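Handout 6: The day the left hand went missing
Robot Data Collection, second half of the course
Updated 2024-03-10

Last time we finished on calibration and I promised you a failure story, so this handout is mostly one failure, told slowly. Please read it before the lab. I'll be asking about it, and the log sheet at the end only makes sense if you know why it looks the way it does.

Some background for those who joined late. In our Walell exercises a person does a desk task with a gripper in each hand, and we record what both grippers see along with where they are and how far open the jaws are. A policy is trained on the recordings and then goes onto the two-armed robot. No robot moves while we record, and for a long time I took that to mean that nothing dangerous could happen while we record. I was wrong, and it took me most of a September to find out how wrong!

What we saw

We had collected 500 episodes of a simple job: pick up a bottle with the left hand, pass it to the right, put it down. Training went fine. The loss curve looked lovely (I showed it to people, I'm afraid). Then we ran the policy on the arms at reduced speed, and on the handover the left arm swung in toward the right one and kept going. The two grippers met with a crunch, the right wrist tripped its force limit, and the whole cell stopped. We reset everything and tried again. Same place, same crunch.

My first idea was the arm controller. My second idea was also the arm controller. I spent two days swapping cables and reading the Trakard manual – Trakard being the tracking software we use to get gripper positions – and I would like those two days back.

What was wrong

The fault was in the recordings. Each gripper's position is worked out separately, and then the two are put into one shared frame so that the software knows how far apart the hands are. For that step, one gripper's camera has to get a decent look at the marker on the other. When it doesn't, Trakard falls back on the last good value and carries on without any complaint. There is a flag in the output file called pair_stale, and our import script threw it away. I wrote the import script.
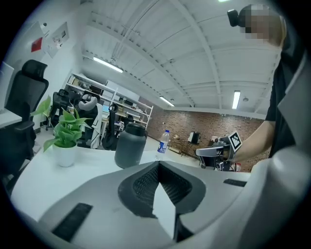 So how does a marker get lost for that long? Go through the motions with your own two hands and you'll feel it. When you reach for something with the left, the right tends to drift back toward your body and the wrist rolls over. The marker tips away until it's nearly edge-on to the other camera. Bright overhead lighting makes it worse, because glare can wash out the pattern even when the angle is decent. And the lens is very wide, so a marker out near the rim is bent and small, and the corner detection gets shaky well before it gives up completely.

When I put the flag back and reran the import, 94 episodes had a stale pair value somewhere in the handover. In those, the recorded gap between the hands was larger than the real one. The policy had learned, quite reasonably, that it could keep moving the left arm inward and there would still be room.

Why the safety layer didn't save us

This is the part I'd most like you to remember. We did have a collision check. It compared the planned gripper positions using the same shared frame, taken from the same calibration file, which had been refreshed from the bad recordings. The check and the thing it was checking had the same mistake in them. It passed every single motion right up to the crunch.

The force limit on the wrist is separate hardware and knows nothing about frames, and that's what stopped the arms. At the Nurmont site they run the same arms with that limit set much higher, to get heavier parts moved. I've asked them to reconsider.

What changed

The import script now refuses any episode where pair_stale is set for more than 2 seconds in total. It used to accept everything. The collision check reads its own calibration, made with the arms parked against a fixed jig, and it's never updated from recordings. And the first run of any new policy is done with foam sleeves on both grippers and one person holding the stop button, doing nothing else. No phones, no log sheet, no chatting with me.

We also started the set over. The new one has 1,000 episodes, recorded with a short pause before each handover where you turn the right wrist so the marker faces the left gripper. It feels silly for the first few tries and then you stop noticing.

For the lab

Work in pairs. Record a short set with the pause and a short set without it, then plot the gap between the grippers over time for both. Look for flat stretches where the hands were clearly moving. A flat line there is a stale value.

Then open the Tạ archive on the course drive, which has the old September recordings with the flag restored. Choose one bad episode and write half a page on when the marker was lost and what the hands were doing just then.

Log sheet columns: episode, operator, pause yes/no, longest stale stretch, keep or reject, remarks. Fill in the remarks even if you keep the episode.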